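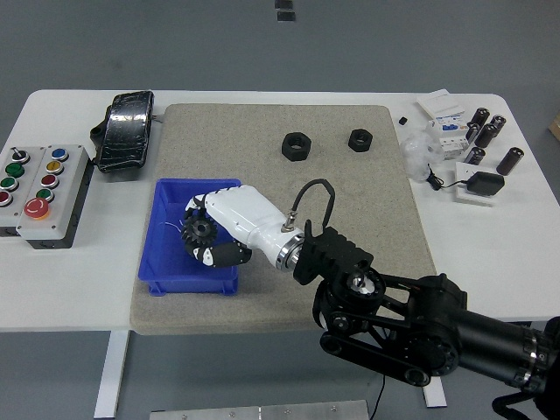 Chapter 7
Small Parts on the Bench: Sorting, Kitting, Laying Out

What you need before you start: Chapter 6 (reading a parts list), the thread chart inside the back cover, a pencil.

New words in this chapter: kit, shortage, hub, face, across-flats, dunnage, staging area

Most shops lose more time looking for parts than putting them together. A gear goes in with the wrong nuts, someone tightens it down, and an hour later it all comes apart again. So before any wrench gets picked up, we sort. Dull work. Do it anyway.

7.1 The work surface

Look at the opening photo. White table, felt mat in the middle, one blue bin on the mat. That's most of what a sorting station needs. The felt is there for the parts. A steel nut set down on a bare hard top can skate off and a gear can chip a tooth if it lands badly. On felt things stay where you put them. Light-colored felt is also easier to search, black hardware shows up on it right away.

Keep the mat for parts only. Controls, such as the push-button boxes at the left of the table, go outside it. So do drinks, phones, your parts list if you can manage it. Brush the mat at the end of each shift and check what comes off before throwing it out.

7.2 Bins

A shallow bin beats a deep one for this kind of work. You can see the bottom. You can get a hand in flat and come out with one part and not three. Deep bins are for storage, shallow bins are for the bench, and mixing the two up is how small washers dissapear.

One bin, one kit. Empty it fully before the next kit goes in. Look in the corners. Bits of wire, thread, packing scraps all collect in there and end up wrapped around a shaft later on. There are a couple of thin white strands in the bin in the photo. Those would come out before the bin was passed along.

7.3 Handling gears

Pick a gear up by its edge and tilt the face toward you or toward the light. Check in this order:

Teeth. Go all the way round, one full turn. Chips, burrs, flat spots.
Hub. Clean, no cracks.
Bore. Right size for the shaft on the list. Use the gauge, not your eye.

Don't drop gears into a bin. Set them down. Don't stack them tooth on tooth either, put a sheet of dunnage between.

7.4 Hex nuts

Lay nuts flat, hole up, with a gap between sizes. Two nuts that differ by a single size look the same in your palm and quite different side by side on a mat. Compare the pair near the back of the mat in the photo, the left one is slightly larger. Easy to miss if they were in a heap.

Measure across the flats, never across the corners. Write the number down. Then check the thread with a known bolt, two turns by hand. If it binds, stop and set it aside with a tag.

7.5 A worked case: the Kerstead order

The Kerstead plant builds small conveyor drives. Their list for one order ran to 388 parts, kitted at a single bench by the Brendov method (sort by type first, then by size, then by kit). They planned on 35 kits. Kit 35 came up short two nuts. The missing nuts were in kit 7, which had been filled at the end of a shift and not checked.

Fixing it took most of a morning. Checking kit 7 would of taken a couple of minutes.

Keep this case handy, we come back to it in 7.9 when we fill out a shortage sheet.

Before you read on

Clear a space on your own bench. Mat down, one empty bin, the practice set from the Utinska tray (gears, nuts, washers, mixed). Sort by type. Don't measure yet. Note which parts you had to pick up twice and keep the note, you'll need it for the exercise at the end of 7.6.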